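Print this page
E-mail this page to a friend

Cable slack and food props on a pick-and-place arm: what do we need to write down?

Posted by wiltonwood_lab

I have been asked to write the house rules for a small arm cell that we use for handling food items. It is a single six-joint arm with a two-finger gripper on a white table. The items are placed on a plate or picked off it. Nothing handled in the cell is eaten, and people stand near the table between runs to set things out again.

We already have the manufacturer's manual and a risk assessment done by Ultia when the arm was installed. What we don't have is a page an operator can read before starting a shift. My draft covers the emergency stop and the speed limit and not much else. I would like to know what other people put in theirs, mainly about cables, start positions and cleaning.

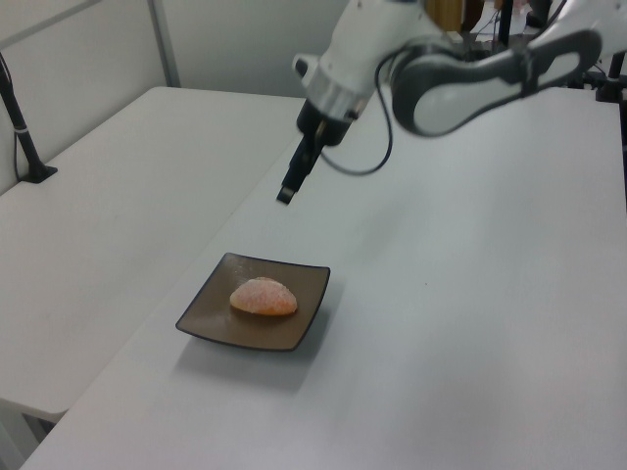 Start position is the part I keep rewriting. My draft says "arm clear of the work area" and two operators read that in two different ways. One parks the arm folded back over its base. The other leaves the gripper hanging over the table, a good way above and behind the plate, with the fingers close together, and says that is clear because it isn't touching anything. I can see the case for both. The second one saves time on every cycle, and with 1000 cycles planned for this item set it adds up. But I don't want a hand going in to move a citrus segment on the plate while the arm is powered and hanging there. Does anyone have wording that settles this?

Posted by Saimi Pelkonen

Settle it by writing two positions and giving them different names. We had the same argument at Lappalainen and it stopped once the word "clear" was taken out of the document.

"Ready" is where the arm waits between cycles. It can be over the table. No hands in the work area while the arm is in Ready, whatever the screen says.

"Reset" is where the arm goes when a person needs to reach in. It is folded back, and the program is paused through the protective stop. The operator checks the status on the pendant before reaching. Don't let anyone use the light on the arm as the only check. Lights mean different things on different models and people remember the last machine they worked on.

Then for each item, write down how it is to be held. Soft food is where most of our trouble was. Our sheet gives the grip width, the force setting, the end of the item to hold it by, and the height to lift before moving sideways. If the item is long, hold it near one end only if you have tested that it doesn't bend or swing. Sugar and icing get on the finger pads, so a coated pastry needs a shorter cleaning interval than a plain one. We wipe the pads after 20 cycles on coated items.
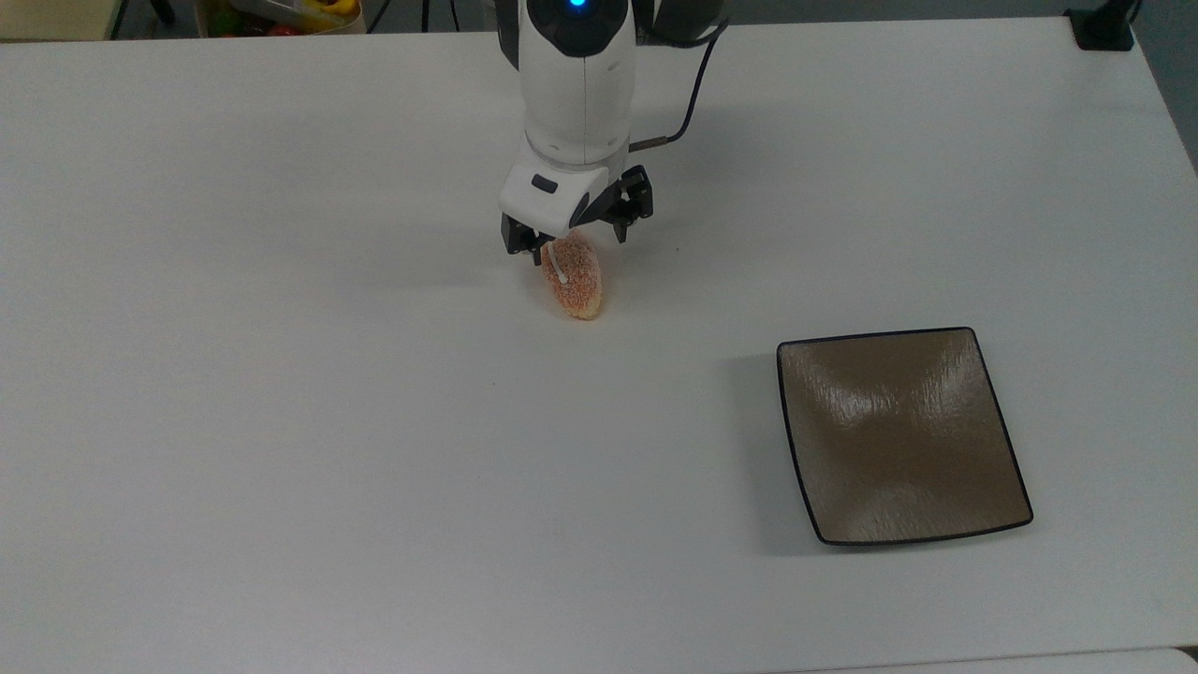 Cables

Check these before power-up. Run the arm at low speed to the far corners of its work area and watch the slack at the wrist. You want enough loop that the cable never pulls tight when the wrist turns, and not so much that it can hang below the fingers or catch on a stand. Look at every clip and connector. If one has moved, put it right and run the corners again.

Cleaning

Wipe the table and the plate with whatever your manual allows. Some cleaners attack gripper pads. Replace any food item that has started to break up, because crumbs change the grip and also get into the finger joints.

Keep the page to one side of paper. Ours was 16 pages at first and no operator had read past the cover.

Posted by tuterholm_nights

Agree with the above on names for positions. I would add stands and poles. If you have anything clamped to the table, mark its foot with tape and put it in the daily check. We had one get bumped and the arm's keep-out zone was then wrong by a hand's width.

For low picks, set a floor height in the program as well as on the sheet. When the item is flat and thin, the bottom of it ends up very near the table and the fingers are not far behind. 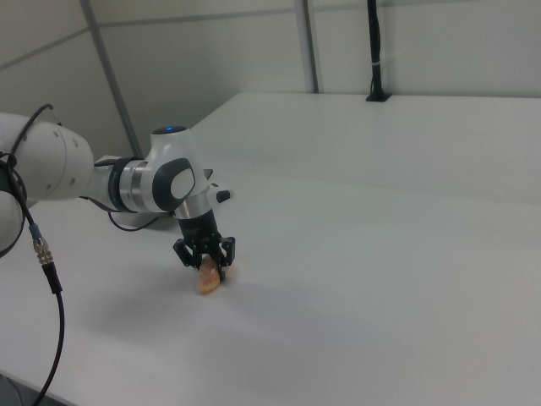 We teach the floor with the item in the gripper, at the slowest speed, and then lock that value so that only the cell owner can change it. Anyone who wants it lower has to ask. We also redo it whenever the pads are changed, and at 3000 cycles even if nothing has been changed.

Also seams. If your work surface is more than one table pushed together, check the heights match on both sides before you trust one floor value.

Posted by gripper_greg

just use the e-stop every time you reach in. simple

Posted by Saimi Pelkonen

I wouldn't. The emergency stop is for emergencies, and on a lot of arms using it means the brakes and the restart procedure every time. People get tired of that and start skipping it. Use the protective stop for routine access if your risk assessment covers it, and test the emergency stop on its own schedule. If the assessment from Ultia doesn't mention routine access at all, ask them to add it before you issue your page.

Posted by wiltonwood_lab

Thanks. Ready and Reset are in the draft now, and I have written to Ultia about access. I'll put the floor height on the item sheets.

Last updated 12/20/24

Print this page
E-mail this page to a friend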